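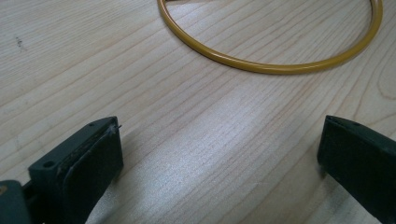 Ticket 237: automatic transfer to savings posts twice in one month

Opened by Orsolya Bognár, 30/12/2020. My monthly transfer from Kolev checking to the Zalis savings account went through twice in September and I only caught it now, doing my year-end figures. The amount is $39 each time. I spread the paper statements out on the table, the pale wood one with the long grain, and went through them line by line to be sure I was not reading the same entry twice. The two entries have different reference numbers. Every other month shows one transfer. I use Urkum to schedule the transfer and I have not changed the schedule myself.

Home | Accounts | Savings Goals | Transfers | Help | Sign Out

Reply from Rebecca Dal Bello, Urkum support

Thank you for the details. I can see both transfers on our side. Before I look further, please check the following and write back:

- Under Transfers, open Scheduled. How many rules are listed?
- Under Savings Goals, open each goal and see if "Fund this goal automatically" is turned on.
- Did you link or relink a bank account in September?

Please don't delete anything yet. A deleted rule drops out of the history and I will want to see it.

Reply from Orsolya Bognár

Scheduled shows one rule, $39 on the first. I have 2 goals, "Car" and "Emergency." Automatic funding is on for Emergency and off for Car. I did relink Kolev in September. It had asked me for a new password and after that the app said the connection had expired.

The Emergency goal is set at $1,000 and it now says it is ahead of plan, which I had put down to interest.

Reply from Rebecca Dal Bello, Urkum support

That explains it. When the Kolev connection expired, the scheduled rule was paused. Relinking the account started it again. The app then treated the September transfer as missed and sent a catch-up payment through the goal, although the first one had already been accepted by the bank. The goal setting only sends money when it thinks a month was missed, so October, November and December are normal.

What to do:

1. Go to Savings Goals, Emergency, Edit.
2. Turn off "Catch up missed payments." Leave automatic funding on.
3. Save, then sign out and back in.
4. Check that Scheduled still shows one rule.

The extra $39 is in your Zalis account and belongs to you. You can leave it there or move it back. Zalis may limit withdrawals, so look at your account terms first. We can't reverse a transfer this old from here.

Reply from Orsolya Bognár

Done. Scheduled still has one rule and the catch-up box is off. I will leave the money where it is. Two more questions. Did the extra transfer cause a fee? And I have a retirement account at Terside linked as well, do I need to change anything there?

Reply from Rebecca Dal Bello, Urkum support

No fee from us. I can't see fees charged by Kolev, so please check the September statement for one. Terside is linked as view only, so Urkum can show the balance but can't send money to it. No change needed.

I am leaving this ticket open until your January transfer posts.

Status: Waiting on customer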